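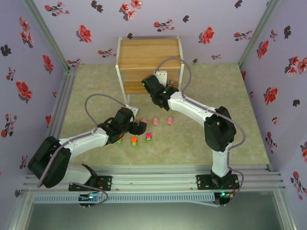 Equipment planning meeting, Jun 7, 2021

Present: Leonie Imhof (chair), Cyrill Bachmann, Thaís Figueiredo, Severin Moser
Apologies: Clémence Langlois
Minutes: Severin Moser

1. Minutes of the March meeting
Accepted. Leonie asked that "agreed in principle" under item 4 be changed to "discussed." Cyrill remembered it differently but let it go.

2. Second two-arm cell
Cyrill presented the quote from Danzer for a second cell with two arms, rail, enclosure and cabling. He wants it ordered before the summer because the bench is booked most of the week and people are waiting for time on it.

Leonie said she had read the same argument before the first purchase. The log shows 257 booked hours since March, and Thaís confirmed that 70 of those were spent on setup and recabling. Leonie does not see why a second cell would be set up any faster. Cyrill said the crew has learned a lot since then. Leonie asked where that was written down. It is not.

The Danzer quote leaves out installation, spare gripper fingers and any service after the first year. Severin noted that the Monum quote lists all three but is vague on delivery. No decision. Cyrill to get a full price from both, in writing.

3. Gripper fingers
Thaís would like to stay with the yellow lattice fingers with the black edge strips for small toys. 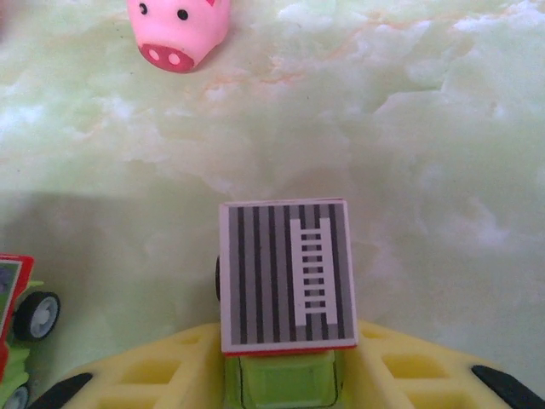
She has them working with the pigs and the little vehicles and does not want to change fingers halfway through a series. Leonie has no objection to the fingers, only to the size of the order. Lokico offers a better price from 227 pieces up, and she asked what we would do with 227 of anything. Thaís said a small bag would be plenty for now.
Agreed: small order only. Thaís to keep a tally of worn fingers so that the next request has something behind it.

4. Scheduling software
Nalten has offered a trial of its booking and reporting package, then 854 per year. Severin thinks the shared calendar does the same job if people fill it in. Cyrill said they don't. Leonie replied that they won't fill in the Nalten one either. Trial declined.

5. Props and floor mats
Request for more toys and another mat. Approved from the small purchases line. Receipts to Severin, please, including the ones still missing from March.

6. Any other business
Clémence had asked by email whether the savings figure in the original proposal had ever been checked. It has not. Cyrill to dig out the spreadsheet and send it around before the next meeting. Item 2 stays open until he does.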